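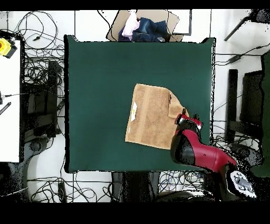 Das Material sei doch reine Baumwolle, wandte eine Teilnehmerin in der letzten Sitzung ein, und trotzdem nehme das neue Handtuch anfangs kaum Wasser auf. Ob die Faser also doch nicht so saugfähig sei wie im Skript behauptet?

Der Einwand betrifft die Ausrüstung, nicht die Faser. Fabrikneue Frottierware trägt häufig Weichmacher auf der Oberfläche. Diese legen sich um die Schlingen und bremsen die Benetzung. Nach einigen Wäschen ohne Weichspüler steigt die Aufnahme meist deutlich.

Textilkunde II, Handout 4: Frottiergewebe
Stand: 3. März 2023

1. Aufbau
Frottier wird mit zwei Kettsystemen gewebt. Die Grundkette steht unter hoher Spannung und bildet mit dem Schuss den Boden. Die Polkette läuft locker und wird beim Anschlag zu Schlingen aufgeschoben. Üblich ist die Dreischussbindung: Zwei Schüsse werden mit Abstand zum Warenrand eingetragen, mit dem dritten werden alle drei gemeinsam angeschlagen.

2. Bordüre
In der Bordüre wird ohne Schlingenbildung gewebt. Sie ist flacher als die übrige Fläche und läuft beim Waschen oft anders ein. Daher kommt die bekannte Wellenbildung am Handtuchende. 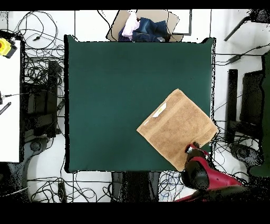
Bei der Beurteilung ist deshalb der Einsprung von Bordüre und Florfläche getrennt zu messen, jeweils vor und nach der Wäsche.

3. Flächengewicht
Angabe in g/m². Probe ausstanzen, klimatisieren, wiegen, umrechnen. Die Bordüre bleibt außen vor.
Rechenbeispiel (Ware Waltow): Probe 200 cm², Masse 9,16 g. Ergebnis: 458 g/m².
Bei der Ware Wendance ergab eine halb so große Probe 4,58 g. Das Flächengewicht ist also gleich, der Griff aber fester, was auf stärker gedrehtes Polgarn hinweist.

4. Aufgaben bis zur nächsten Sitzung
a) Bindungspatrone der Dreischussbindung zeichnen, Grund- und Polkette farblich trennen.
b) Tropfentest an der Ware Nikzad, ungewaschen und gewaschen. Einsinkzeit in Sekunden notieren.
c) Skript Terkberg, S. 229, lesen. Die Tabelle aus dem Januar ist überholt.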